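Julián Cantero talks with his hands, even over a video call, and when he gets going about motion planners you can only see half of them. I'd called him to ask about Akolgo, the planning tool he and Neusa Cordeiro have been building at Golotix, and before I'd finished saying hello he was already sharing his screen.

"Okay, so, cups," he said. "I know everybody does blocks. I got so sick of blocks!"

The two of them work out of a small office in Grirenthorpe, or they did until this spring. Now it's his kitchen and her spare room, and almost everything happens in simulation. Neusa joined us a few minutes in (her dog had opinions about the mailman) and took over the explaining, because Julián kept jumping ahead.

Akolgo sits between the part of the software that finds objects and the part that moves the joints. You give it a goal, say one cup inside another, and it hands back a list of short motions with a check between each of them. The checks are Neusa's baby. "The old version planned the entire thing up front and then just went for it," she told me. "If the cup was tilted a tiny bit in the fingers, too bad, you were committed."
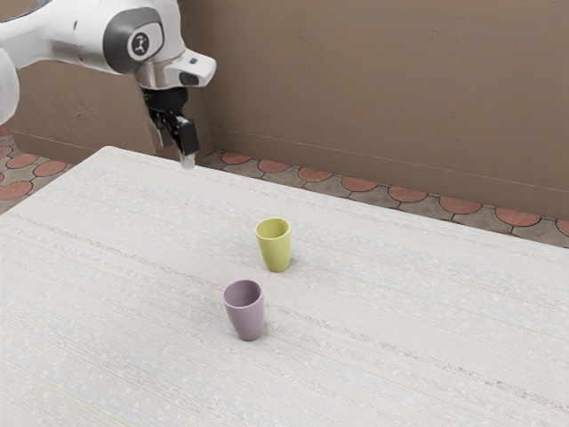

Two cups, one arm, all simulated.

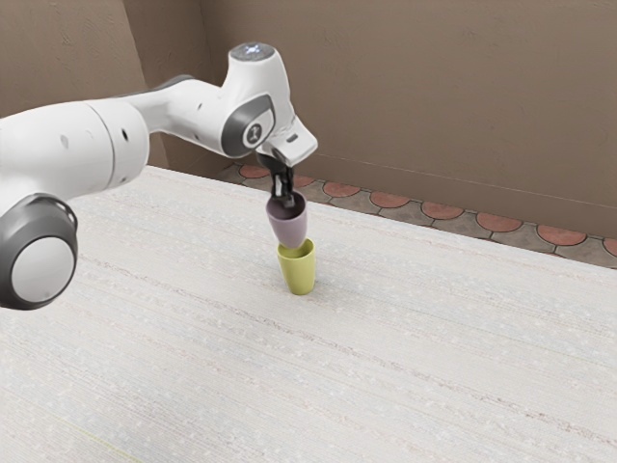 What they argue over most is the last bit of the descent. Julián likes it slow and wants the planner to stop and look again right before the cups meet. Neusa thinks you lose too much time that way – she'd rather come down at a steady speed and let the force limit catch a bad one. So they ran both, 600 times each, on the same set of starting positions.

"I got 82 percent with mine," Julián said, very pleased.

"And I got 49," said Neusa, "but then I found my bug."

The bug was a good one. Her grasp was stored relative to the middle of the cup, and the release height was worked out from the rim. Somewhere in between, a helper function she'd written late at night quietly swapped the two. She laughed telling me this, though I gather it wasn't so funny on the day. She hasn't rerun the full set yet, so the argument is still open, and Julián is enjoying that while it lasts.

I asked about Roto, the little log viewer that ships with the tool, and got the longest answer of the afternoon. It plays a run back with the plan drawn next to what the arm did, and you can scrub to the check that failed and see the numbers it was looking at. Neusa started it to debug her own stuff. Julián now opens it before he opens his email.

"Before Roto I would watch a run 20 times and make up a story," he said. "Then I'd go fix the story."

Version 2 should be out in September, with a cleaner way to write your own checks. Handles come after that. Neusa wants mugs, Julián has asked her to please stop saying mugs, and when I hung up they were still going at it.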